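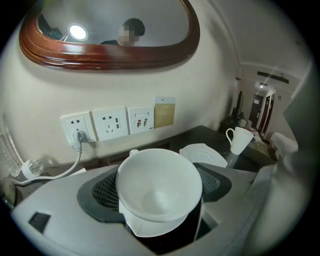 Ziseck Hand Gripper Pair, by Istar

With the Ziseck pair you show a task with your own hands, and the robot learns from the recording. One gripper goes in each hand. Cups and saucers on a desk are a good first task.

Weight per gripper: 151 g more than the old model
Recording time per charge: 60 minutes
Order number: 2344 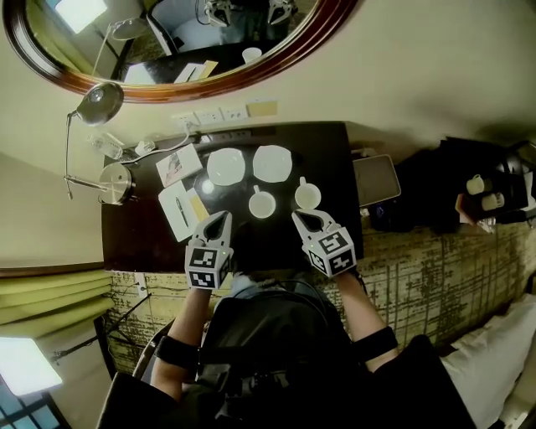 Pascu Solteseo
Product Editor, Istar

Please keep the marker faces clean, and turn them toward the head camera when it is possible. Orders made before Tue 27 January are sent with the old straps.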